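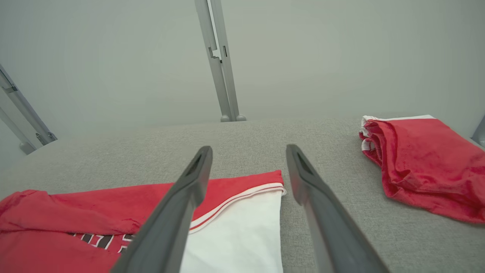 A reader in Cosbridge wrote in to say the Plelano share-dealing app had charged her twice for one small purchase, and would I please look into it before recommending it to anyone. Well, I've been using it since December (with £400 of my own money, bless it) and my fees have all been right so far. I do love how plainly it lays out the costs! Selling my Paredes shares took over 17 minutes, though, and the help line is slow. Four stars from me, perhaps three if you trade often.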